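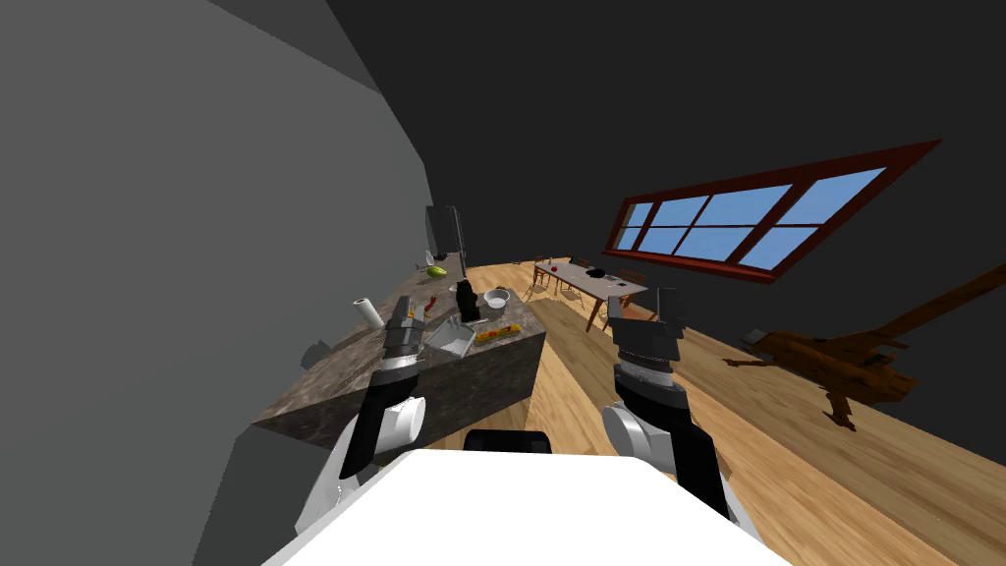 Before the first viewing

Walk in through the front door the way a buyer would and write down what you notice in the first minute. Do those jobs first. A sticking lock or a dead bulb in the hall costs very little to fix.

Kitchen

Clear the counters down to the kettle and one other item. Degrease the cabinet doors with warm water and a little dish soap, working from the bottom up so drips don't streak. Tighten every handle. If a hinge screw spins in its hole, pack the hole with a wooden toothpick and wood glue, let it dry overnight and put the screw back.

Limescale on the faucet comes off with a cloth soaked in white vinegar, wrapped on for an hour. Keep vinegar off marble.

Floors

Sweep, then use a damp mop – never a wet one on wood. Small scratches can be rubbed with a wax stick in the nearest shade. Stick felt pads under the chairs before you move them back.

Smells

Run the disposal with ice and half a lemon. Wash the trash can outside and leave it in the sun. Skip the air fresheners. Oana Nistor, who handles our rentals in Clatau, says tenants ask her what they are covering up.

Paperwork

Put the utility bills, boiler service record and appliance manuals in one folder. Urs Danzer sold his apartment on Pallus Street last October and the buyers asked for all of it at the second viewing.

On the day

Open the windows for 20 minutes, then shut them on the street side. Lights on in every room, toilet lids down, pets out – and take the litter box with you.

Last revised August 25, 2002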